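Sorting the small-items shelf, part 2

The shelf under test is one compartment of the tall cabinet at Kilterstead. Wood-grain floor, solid back, sides that give no room to spare. In April I measured how long it took me to find the nail scissors in it, gave up recording the result, and decided the problem was one of storage density. Small objects with round bodies do not stack. They roll to the lowest point and stay there, and whatever goes in next lands on top of them.

The method from part 1 still applies. Take out everything under 200 grams, put an open-topped clear bin in the middle of the floor, and return items one at a time. Tubes, round cases and flat boxes wait in front of the bin until each has been assigned a position. An item that has no position after the second pass leaves the shelf.

I use a clear bin for one reason: I do not read labels I cannot see. The opaque Hiluvis tray I had before was the correct size and failed completely, as I put things in it and then bought them again.

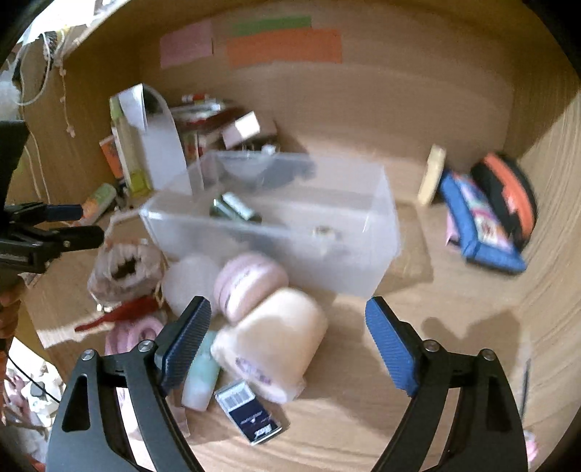
Randi Hellström wrote in after part 1 that an open bin is a half measure, and that she would fit dividers before putting anything in it, as loose tubes will be lying across each other within a month. She cuts hers from packaging card and replaces them once a year. Her other point was that the bin should be pulled out like a drawer and never reached into.

I accept the second point. On the first I ran a trial with two dividers and removed them. They fixed the cell width at a value that suited tubes and excluded anything wider, and the wide items went back to the shelf floor, where the trouble started. Card may work in a deeper bin. Mine came from Ekström in Vestby and is sold for dry food, so its proportions are not ideal for any of this.

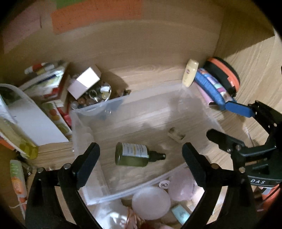

Orientation matters more than I assumed in part 1. Bottles too tall for the clearance have to lie down, and a bottle lying down needs a closure that can be trusted on its side. Spray heads vary a lot here. The dark green glass one is on its side in the box with the nozzle to the right, and glass has the further advantage that it is heavy enough to stay where it is put. Books and boxes go in a stack at the back left — flat-sided things hold a corner well, and they do not compete with the bin for the middle of the floor.

Remaining work: a liner for the bin, and a decision on the sample-size tubes.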